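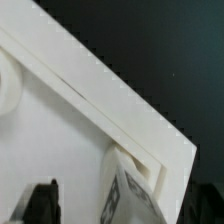
Photo: driklow21 / Curkorness Help

How to clean the thin groove in a white plastic tray?

driklow21
Hello all. I have a white tray with raised walls, and inside the rim there is a thin groove which goes along the edge. In the tray there are also posts, a ring and a rectangular slot. Dust from the bench collects in the groove and a cloth does not reach it. I tried sandpaper of grit 2,000 on a spare piece, but it became shiny and the rest is matte. What do you use? I would like to finish before Sunday. 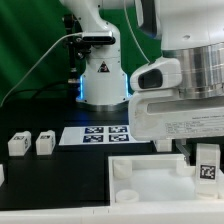 The tray is at the front on the right, on the black surface.

Bakalis
Please no sandpaper – it will always change the surface. Take a soft toothbrush, warm water and 2 drops of dish soap. Brush along the groove, not across. For the corner I use a wooden toothpick with a little cotton on it. Leave the tray upside down to dry, so the water can go out from the slot. Mine takes almost 7 hours.

bundmont_fan
compressed air

Workbench21
I agree with the toothbrush, but first try the soap on the bottom side. Some plastics become yellow from strong cleaners, so I avoid alcohol also.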